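Repeat (wallcovering)

In wallcovering and textile printing, a repeat is the smallest section of a pattern that, copied edge to edge, produces the whole surface. The term also names the length of that section, measured down the roll from any point in the design to the next identical point. The distance is set by the printing equipment and is normally stated on the roll label beside the batch number.

Origin

In block printing, the repeat was limited by the size of block a printer could lift and place by hand. Large designs were divided among several blocks, and small pins at the corners left dots that guided the next impression. Rotary printing fixed the repeat to the circumference of the cylinder. Digital printing has no such limit, although most makers keep to the older lengths so that new stock can be hung with existing tools and tables.

Types of match

In a straight match, the same part of the design meets the seam at the same height on every strip. In a drop match, each strip is shifted down relative to the one before it. The usual shift is half the repeat, so that every second strip is identical at the ceiling line. A random match needs no alignment and is found mainly in plain textures and some vertical stripes.

Calculation

The wall height is divided by the repeat, and the result is rounded up to the next whole number. Multiplying that number by the repeat gives the cut length before trimming allowance. For a straight match with a repeat of 15 inches and a wall of 83 inches, each strip takes six repeats, or 90 inches. The surplus is waste unless it can be used over doors or under windows.

Floral designs

Dense florals hide the repeat by crossing the seam with stems and leaves and by varying the direction of the blooms. A single large flower in a strong color tends to show the interval, and designers often balance it with a second of similar weight. 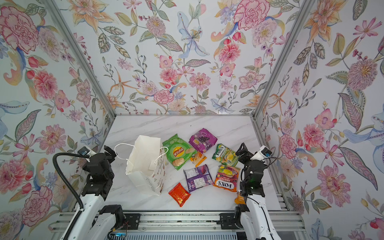 By Gadisa Shiferaw
Last revised 21/10/2019

Corners are treated as breaks in the pattern. The strip is cut to turn the corner by a small margin, and the next is hung plumb over it. Some loss of match is accepted at an inside corner, where it is least visible.

See also: Batch number; Drop match; Selvage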